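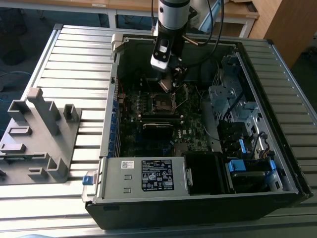 Home | Issues | Archive | Submit | About
Filed under: Robotics / Repair & Reuse

4. Bench trials: opening and servicing a desktop tower

Repair is the part of shop-floor work that automation has mostly skipped. Sorting, yes. Palletizing, yes. Taking a used office PC apart without wrecking it, still done by hand at nearly every site we know of, including the refurbishing floor at Perndale where our task list comes from. We kept the setup plain: one arm, one tower on its side on a slatted aluminum table, side panel already off. With the CPU socket empty and its metal bracket exposed, as in the first picture, the arm has to come down between the drive cage and the slot brackets with not much to spare. A person tilts their head and looks. The arm gets whatever its sensors give it.

The Dikby task set was run 200 times over the spring, last runs in May. Each run is one job: seat a part, pull a part, work a latch. No resets by hand inside a run. If the part slipped, it counted as a miss. 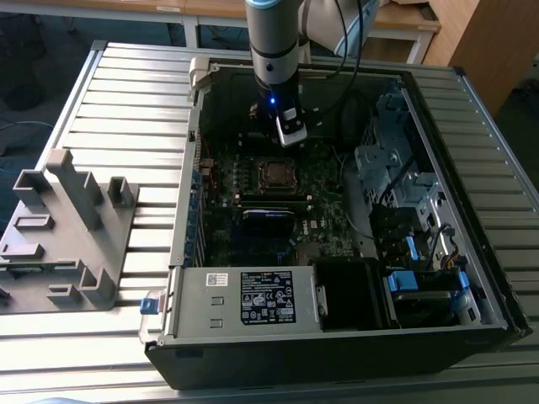

Timing was worse than we expected. A bench worker at Perndale does the latch job in 9 seconds. Our median was 59, and most of that was the arm stopping, backing off and trying the approach over. Force limits were set low on purpose (boards are cheap, sockets are not fun to straighten). Raising them would of bought speed. We did not test that.

4.1 Contact near the memory slots

Small levers and clips are where things go wrong. Wide, stiff parts such as drive sleds tolerate a sloppy grasp. A thin wire lever does not, and it sits close to other things that should not be pushed on. Wrist view helps, but the fingers block a good share of it, and glare off the capacitor tops confused the detector in both lighting setups.
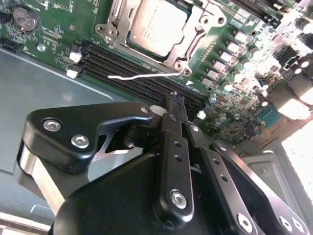
Figure 4. Wrist view. Fingertip at the memory slots, processor in its socket frame behind.

Failures here were not random. Same approach angle, same kind of miss. The Sarantis planner picks the shortest path in and does not care what the finger covers up on the way. A longer path from the side gave a better view and fewer retries, at the cost of a slower start. Worth it for latches, not for sleds.

4.2 Is it ready?

For a shop with 1,000 towers of one model, maybe soon. Fixture them the same way, teach it once, let it run overnight. For the Drolldale depot, where every pallet is a mix, no. Loose cables alone rule it out: a bundle sits somewhere new in each case and the arm has no good way of moving it aside first. 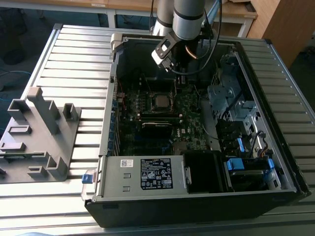
Figure 5. Fixed view of the bench, processor seated in the socket. Part fixture at left.

Home use is further off again. Nobody's kitchen has a slotted table and a printed fixture next to the job, and the fixture did a lot of the work in our trials. Remove it and the place-and-return steps get noticably worse. We report those runs seperately in Section 5, along with the one change of gripper pads we had time for.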